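Grey is a colour and I will not be told otherwise

I have been painting the back bedroom since Saturday morning and I have not been this happy in ages! I know, I know. Decorating is supposed to be the thing you put off until somebody is coming to stay. But I had a week owing to me, the light in October is soft and low on that side of the house, and I finally had the nerve to get rid of the magnolia.

What set me off was a visit to Pirjo Turunen last spring. She did her whole hallway in a grey called Starkasen, and I stood there with my coat still on, staring at it. By the front door it was nearly blue. Up by the stairs it had gone green, and when she put the lamp on it went the colour of porridge. She said she'd stopped noticing, and I don't believe her for a second.

So I came home and started collecting little pots. I bought far too many, and I painted them all on to lining paper so I could move them about the room (a tip from Pirjo, and a very good one, as patches straight on the wall get muddled up with whatever colour is already there). I kept them up for 20 days. Morning, tea time, last thing at night with the lamp on. I wrote what I saw on the back of each sheet in pencil, and some of my notes are barely English. "Wet slate but friendly" is one. "Pigeon, sulking" is another, and I can still tell you exactly which pot that was.

The thing I love most is how a plain grey starts to pull in different directions once you've looked at it for a while. There might be a bit of blue in it, then a bit of sage further down, and a paler stretch where it catches more light. You'd swear it was flat until you sat with it.

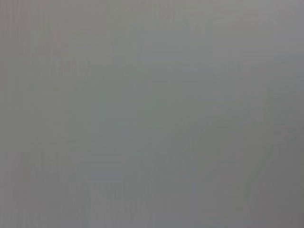

The ones that made it to the end

It came down to 2 in the finish. Murnimel is the cooler one, very clean, lovely before breakfast and a touch chilly by four in the afternoon. Tevmont has more green in it and sits beautifully next to the old pine chest, so Tevmont it was. I rang the paint shop and Ilari Vuorinen mixed me a tin while I was still on the bus, bless him. He also talked me into a decent roller sleeve, and he was right, the cheap one I used in the kitchen shed like a cat.

Two coats on three of the walls, and the chimney breast wanted a third. I filled every crack I could find beforehand and still found more once the first coat was on, which meant filler again, sanding again, and a good deal of muttering. Do wipe the dust off properly before you go back in with the paint! I was impatient on the window side and had to rub a whole patch down.

The skirting is next. I'm torn between an off-white and going the full hog and doing it in the same grey as the walls, which Pirjo says makes a small room feel taller. If anyone has tried it in a room with a low window, tell me how it came out, as I've got half a tin left and I'm itching to use it.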